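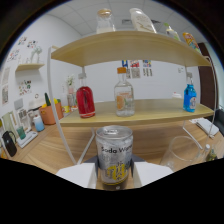 Feeding yourself in a hall of residence: tips from the third-floor kitchen

Saturday, March 16, 2019

Every August a fresh batch of students arrives at Pludness with a wok, a garlic press and a firm plan to cook from scratch. By week five the wok is holding post. I have lived in halls for three years, two of them as floor rep, and have been asked to write down what I know before I graduate and it is lost to science.

Labels

Masking tape and a marker pen. Write your room number and the date you opened the thing. Names are no good, as our corridor has had three Toms. The tape sticks better if you put it on before the tub goes in the fridge, and it peels off without leaving that grey gum you get from parcel tape.

Do not write threats on your cheese. Rajkumari Saxena in room 12 tried this in her first year and the cheese went anyway, with a polite note left in its place correcting her spelling.

The fridge

One shelf each sounds fair until you meet the shelf. Ours is the width of a lunchbox and a half, so buy square tubs that stack. Round ones waste the corners. Raw meat goes at the bottom, in something with sides, and I don't care how well wrapped it is.

Milk in the door goes off sooner than milk at the back. Bread keeps perfectly well in the freezer, and you can toast it straight from there. Slice bagels first. I have seen a grown engineering student go at a frozen bagel with a ruler.

Cans and bottles

Drinks take up more fridge than food does. Keep them on a shelf in your room and chill one at a time: wrap it in a wet tea towel, put it in the freezer for a quarter of an hour, and set an alarm. The alarm is the important part. Thaddeus Gallagher forgot a can of cola over a reading week and we were finding it on the peas until Easter. 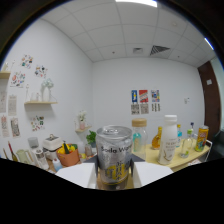
Soda water, can upright.

Flat soda water is fine for pancake batter if you have nothing else, though the fizzy sort makes them lighter. It will also do for a fresh spill on carpet. Blot, pour a little on, blot again. Old stains need washing-up liquid and a weekend.

Pans

If rice has welded itself to the bottom, cover it with water, add a spoonful of bicarb and bring it to a simmer for ten minutes. Let it cool and push at it with a wooden spoon. "Leaving it to soak" is a recognised treatment, but the dose is one night. A pan that has soaked through two seminars and a bank holiday belongs to the university now.

Non-stick pans want a soft sponge and a wooden or plastic spatula. Keep yours in your room if you are fond of it.

The smoke alarm

Ours is above the toaster, a decision somebody was presumably paid for. Open the window before you start, put the extractor on, and stay in the room. Grilling bacon at one in the morning will introduce you to all 57 people in the block – in their pyjamas, in the car park, in sleet. If the alarm does go, turn off the hob if it's safe to and get out. Don't flap a tea towel at it.

Money

Cook double and freeze half. Lentils, tinned tomatoes, an onion and whatever spice is open will do four meals, and the fourth is only slightly depressing. A 70p bag of frozen spinach improves nearly everything, including noodles. Go to the supermarket after your evening lecture, when the yellow stickers come out, but eat something beforehand or you will come home with a trifle.

Bins

Tie it when it is three-quarters full. Take it down on your way out, not on your way back, as you won't.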